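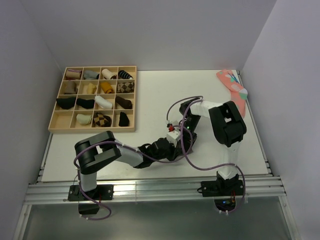 ## 10 March 2019, cuff recovery, second series

Continuing from the first series. Purpose is to find out why ribbed cuffs that pass on the bench go slack in wear. Yasir Bukhari's view is that we stretch them dry and people stretch them damp. Mine is that the rest time before the final measurement is too generous. Both can be checked on the same specimens if the order is kept straight.

Specimens are from two suppliers, Murko and Lemieux. Murko uses covered elastane laid in on every second course. Lemieux plates it with the ground yarn, so the bare filament is closer to the skin side and sees more rubbing. Both lots are cotton-rich. The Pevuvach yarn hasn't arrived and will have to go in a separate series in April.

Conditioning: flat, overnight, standard room. No pinning. The first series was pinned at the corners and I now think that set a little permanent width into the looser cuffs before we touched them.

Procedure as run:

- Wash at 40 °C, gentle cycle, no softener. Line dry, then condition.
- Measure relaxed width flat at the top course, midway down the rib, and at the last rib course.
- Mount on the cycling jig. Extend to 185 mm and release, 3000 cycles.
- Remove, lay flat, read width immediately, then again after a rest of 5 min.
- Repeat the mid-rib reading the following morning.

The immediate reading is the awkward one. The cuff is still creeping back while the scale is being laid on it, and two people reading the same specimen will disagree. I took all of them myself today. If Yasir takes over, he should re-read a couple of mine first so that we know the offset. 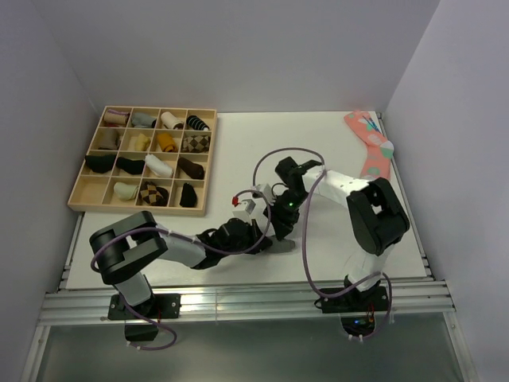 Why measure at the top course when the mid-rib is where the leg is gripped?

The top course is where the welt is turned and stitched, and the seam limits how far the edge can recover. A cuff can look fine at mid-rib and still flare at the top, and the flare is what gets returned as "stretched out."

Results, in words until the sheet is typed up:

Murko cuffs came back well after the rest, slightly wide on the immediate reading. No broken filament visible under the loupe. One specimen had a dropped stitch close to the welt; I ran it anyway and have marked it to be left out of the mean.

Lemieux cuffs were tighter at the start and lost more. The overnight reading did not improve on the rested one, so whatever they lost is gone. Filament ends were showing on the inside along the fold line. This is consistent with abrasion against the jig fingers, and I can't separate that from fatigue with the setup we have. Polishing the fingers would be cheap. A thin sleeve over them would be cheaper, but it changes the contact width.

The damp question is still open. I wetted one spare from each lot, blotted, and ran a short set by hand. Both felt easier to extend. That is cotton behaving as expected and says nothing about recovery, so it isn't going in the sheet.

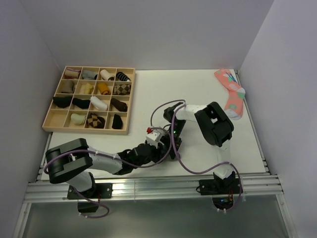
## Jig and gauge notes

The Sendetti load cell drifted over the morning. Zeroed before each specimen from the third one on. The first two have load readings I don't trust; their widths are unaffected.

The left jig finger has worked loose again. The lock nut bottoms out before it clamps, so the washer underneath is too thin or has been lost. I put a second washer in and it held to the end of the run. Check it before mounting anything.

The counter skips if the belt guard is left up. Close it, even for short sets.

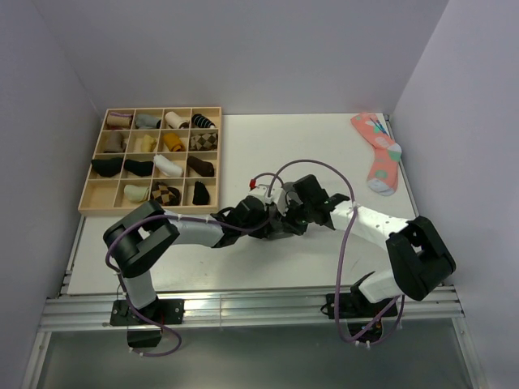

## To do

- Type up widths, with the dropped-stitch specimen flagged.
- Proper damp run: soak time, blotting method and mass before and after all need fixing in writing first.
- Drop the long rest or keep both? I would report the immediate reading alongside the rested one and see which tracks the wear panel better.
- Ask Lemieux whether the elastane lot changed between our first order and this one.
- Yasir to look at the finger sleeve. Spare tubing is in the drawer under the balance.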